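Kitchen clean-up trial, where we're at
Staff newsletter, Condholm site, 14 Dec 2018 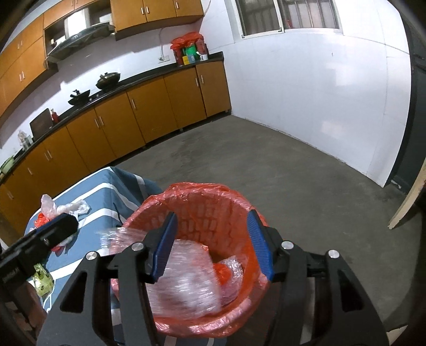
Plastic wrap and the red bin, kitchen clean-up trial. Wok and pot still on the counter behind.

Quick one before everybody clears off for the break. I've had the same three questions at the kettle all week so they're getting answered in one go.

First, the hand-held grippers. Kitchen crew have been doing the table clear and the rubbish with them since the start of term. You hold it, you squeeze, it picks up what you'd normally pick up with your fingers, and the movement gets recorded so Workar can train the arm on it. Yes it's slower. Yes it's meant to be you doing the job the way you'd normally do it, so please don't tidy up your technique for the camera. Kam-wah has asked twice now.

Soft plastic is the pain. Cling wrap, produce bags, anything clear and floppy. Tins and boxes, no worries. Wrap sticks to the pads, sticks to itself, catches on the rim of the bin. Amarachi reckons half her shift notes are just the word "wrap". Workar want more of it for exactly that reason, so bin jobs stay on the roster into January.

Numbers for those who like them: 3588 recorded picks so far, 149 of them marked as redo. Target was lower so well done all.

Second question, hours. Nobody's are being cut for the trial. Garba has that in writing from Husteck and there's a copy pinned up in the lunch room. What does change is the end of the shift. Wipe-down and rubbish used to be whoever was closest, now it's a named person and it's paid as a task, 12 minutes on the sheet. Fill in the sheet! Chinyere can't pay what isnt on it.

What happens after the trial, I don't have an answer and won't pretend to. If the arm ends up doing bins and tables, the crew want the time put into prep and the cooking, and they want training for it before the thing gets bolted down. Hedvika took that to the site meeting. Reply was "noted". She's going back in January and would like company, so see her if you're keen.

Third, sore wrists. Two people have mentioned it. The gripper isn't heavy but you're holding it at a funny angle when you go down into a bin, and that's a lot of bending on concrete. New rule as of now: swap hands or swap jobs after 90 picks, no heroics. If it hurts, stop, tell Garba, write it down. An incident form is not dobbing on anyone.

Bits and peices:
- Spare finger pads are in the top drawer, left of the sink. Tell Amarachi when you take the last set.
- Red liners, order's in.
- Switch your phone to silent when recording. We have a lot of ringtones in the data.
- Okonkwo wing starts the same trial after the break. Anyone happy to go over for a morning and show them the ropes, names to Kam-wah.

Anything I've missed, drop a note in the box by the lunch room door. Back in January.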